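Teaching by Hand – Notes for Session 8

Last updated 17 Mar 2022

Today is the fun part! You get to show the robot a job with your own two hands. The task is the one on the Flurkum sheet: jars on a table, a two-tier rack, a gripper in each hand. The robot learns from what the grippers record, so the way you move really is the lesson.

1. Get to know your jars

Pick each one up a few times before you record anything. Close the fingers slowly, just under the lid, and keep the jaws level. Shiny metal and crinkled cling film throw back a lot of glare, and that's great – we want the robot to meet awkward surfaces early.
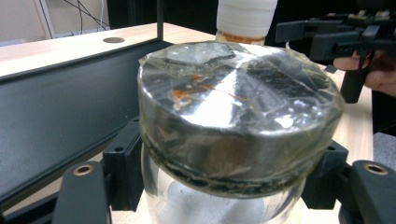 2. Keep your grip the same

Choose a height on the jar and stick to it for the whole set. A plain white lid on clear glass is a lovely one to start with, as the line between lid and jar is easy to find again. Bring both fingers in together so the jar doesn't get shoved sideways.

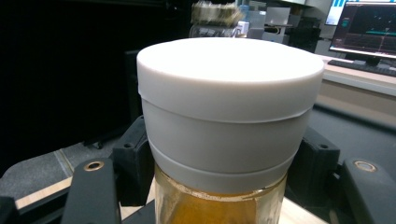

Once that feels natural, record 20 runs in a row. Small differences between runs are welcome (a slightly different angle, a new starting spot), but big changes of plan halfway through are very hard to learn from. Last May's group made 177 runs and kept more than 600 short clips – their Canetti model loved the variety!

3. Work with two hands

Let one hand carry while the other gets ready. Go slowly near the rack and watch the space between the shelves, where it's easy to tip a canister.

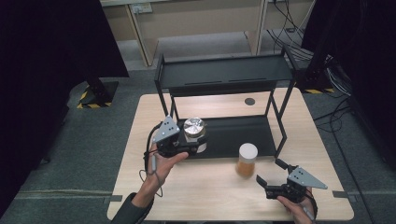 4. Before next time

Read the Barrios chapter on copying errors, and replay your worst run in Tundach at half speed. You'll learn a ton from it.

Comments

Do we throw out a run if the jar slips?

Keep it and tag it. Slips are useful!

Half speed was painful to watch but I found my problem, I open the jaws too early.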